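Jerome Tiongson
4 Nov 2025

1/ Right, a thread on jigsaws, as I've just finished the 2000 piece Grincombe harbour and I'm still grinning. Started it in September!

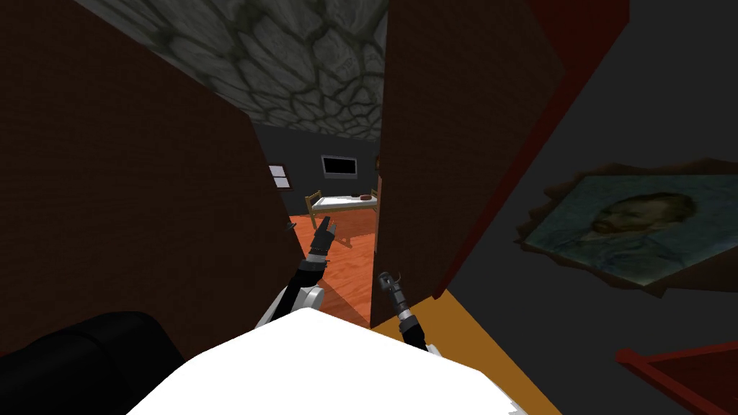 2/ Sort by colour, yes, but sort by SHAPE once you reach the sky. I had 6 trays going and it saved my evenings.

3/ The Rathnayake ones are cut so nicely - you get a proper click when a piece goes in, and hardly any dust in the bag.

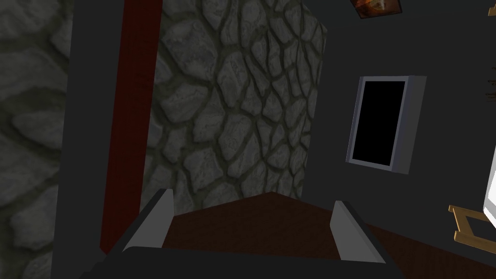
Their 1000 piece maps are lovely too, and much kinder if you're coming back to it after years away.

4/ Swaps! The Kelham puzzle swap had 34 boxes out last time and I came home with far too many. 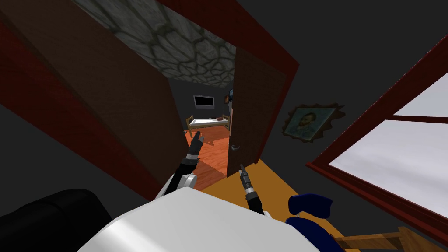
Do you do the edges first? Nearly always, though with the harbour I began with the boats and loved it.

5/ Next up is a night train one. Wish me luck with all that black (send biscuits).
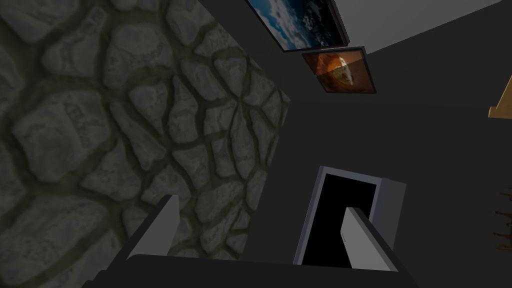 Stone wall, dark wall, framed pictures.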